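2018-07-23, template bench, slide deck for Trernby

Carried on with the construction master. Trernby want one file that their site managers can open, type into and not break. The last part is where we've always come unstuck.

Started from the Starodholm layout, dark title slide, pale inside slides. Stripped out the old colours and put in the six from the Trernby sheet. Two of the six are the same grey with different names. Asked Cledwyn which he wanted in the chart palette and he said the warmer one. Used the first.

File size was silly when I opened it, 122 MB for a deck with no content in it. Most of that was one crane photo pasted in at full size on every layout, then cropped to a strip. Compressed it, moved it to the master, down to 36 MB. Still too fat to email but no longer an insult.

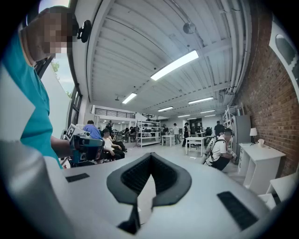
Why not lock the master and be done with it?
Because locking stops people moving the logo and does nothing about them pasting in slides from their old decks, and each pasted slide brings its own master along. The last Trernby deck that came back to us had 59 layouts in it. We sent it out with nine.

So, placeholders. Every text box on the inside slides is now a proper placeholder, including the footer, which had been typed by hand on each slide and spelt "Tender" two ways. Autofit off for titles, on for body. I know Maricica disagrees about body. Her view is that if the text doesn't fit, there's too much text. She's right, and she has never had to ring a quantity surveyor to tell him so.

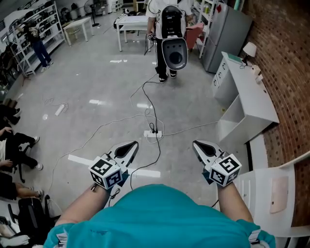 Fonts next. The brand sheet says Eynon for headings, and hardly any of their laptops have it. Without it the title slide falls back to something wider and the second line drops onto the photo, white on pale sky. Options are embed it (works on some machines, sulks on others) or set headings in a system font and keep Eynon for the cover as a picture. Went with the second. Cover title is therefore not editable, so I made a plain cover as well — layout 2, "Cover, typed".

Charts: default bar gap changed, gridlines thinned, legend moved to the top. The sample data runs to 500 on the axis, so anyone with smaller numbers will get a row of stumps until they reset it. Left a note in the speaker notes, where it will be perfectly safe from readers.
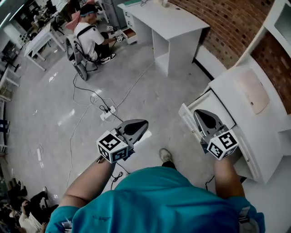
Printing is still bad. The dark title slide takes most of a cartridge and comes out with a white border that looks like a mourning card. Tried the greyscale setting, which turned the background white and left the white title where it was, so page one was blank apart from the logo. Need a print version of the cover. Illel had one in their old set, light background and a dark band along the bottom, and I'd happily borrow the idea.

To do:
Print cover, after the Illel one
Check the table style with a merged header row, it loses its top border
Ask Cledwyn about the greys again, in writing
Alt text on the icons
Rename the file. "final_new_USE THIS" is my own work and I've no one to blame

Saved as template and also as an ordinary deck, as half of them will double-click whichever they find first.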